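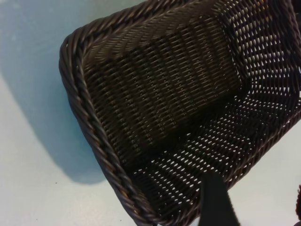 Hovska Learning Supply | Department of Mediation and Conflict Skills Training

Fusix Role Play Set for Mediation Trainers
Item 2235
Price: $442 per set
Availability: in stock, ships from our Abbasi warehouse

The Fusix Role Play Set is a boxed collection of practice disputes for people who teach mediation, negotiation and workplace conflict skills. It is used in certificate courses, in-house HR training and community mediation programs. One set supplies a class of up to 20 participants. The scenarios are printed, so no software or login is needed to run a session.

Each scenario gives every party a confidential brief. The mediator gets a one-page intake summary with the basic facts and the names of the parties. Observers get a feedback sheet that follows the order of the session, from opening statement to agreement. Trainers get a separate guide with timing, common sticking points and questions for the debrief.

The disputes cover four areas: neighbors, workplace, small business and family property. Most are written for two parties and one mediator. The longer ones add a support person or a second mediator, and these are marked on the front of the folder. Every scenario can be run in a single class period. The trainer guide also shows where to pause if you want to split one over two sessions.

What is in the box
Scenario folders, sorted by area
Confidential party briefs on card stock
Mediator intake summaries
Observer feedback sheets (pad)
Private session cards
Blank agreement forms (pad)
Trainer guide, spiral bound
Name tents, blank

Extra pads of feedback sheets and agreement forms can be ordered separately. Please give the item number of your set when you order, as the forms in the first edition were a different size.
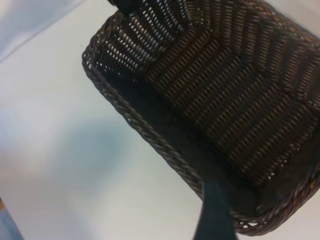

Private session cards are the part of the set that trainers ask us about most. They are short notes handed to one party when the mediator calls a private session, and they add a fact or a concern that was missing from the original brief. A card might tell the tenant that the landlord has already found a buyer, or tell the supervisor that a second complaint is on the way. The cards should be kept apart from the party briefs until the trainer gives them out. After the debrief they need to come back along with everything else, and an open container on the table works well for that. A dark brown woven basket with a braided edge, like the one shown, would do the job, and so would a shallow tray or a box lid. Sort the cards by the scenario number printed in the corner before you put them back in the folders. Baskets and trays are not included in the set.

Using the set in online classes
Buyers of the printed set can also request the PDF version. It may be sent to enrolled participants as individual briefs but may not be posted on a public page. For online classes we suggest sending each brief by private message after the breakout rooms have opened. The Teler timing sheet, supplied with the PDF version, shows how long to allow for each stage and has a column for notes.

Choosing a level
Folders are marked Level 1, 2 or 3. Level 1 disputes have one main issue and parties who are willing to talk. Level 2 has several issues and some history between the parties. Level 3 includes a power imbalance or a party who may walk out, and should be kept for participants who have completed at least 4 practice sessions as mediator. The trainer guide lists a suggested order, but the folders can be used in any order within a level.

The set does not include an assessment. If your program requires a graded role play, check with your accrediting body on which scenarios it accepts. Participants should not be assessed on a dispute they have already practiced. 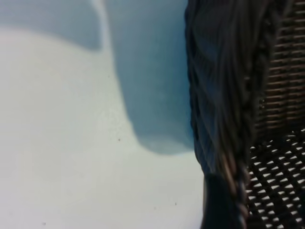 Soft shadows on a pale surface with a few small dark specks.

Ordering and returns
Schools and public agencies may order by purchase order. All other orders are paid by card at checkout. Unopened sets can be returned within one month of delivery. Opened sets can be exchanged only if pages are missing or misprinted. Replacement folders are available singly, so there is no need to buy a new set if one is lost.

The next printing is planned for November and will add new workplace scenarios. Owners of the current edition will be able to buy these as a supplement.

Related items
Fusix Observer Feedback Pad
Fusix Agreement Form Pad
Teler Timing Sheets, printed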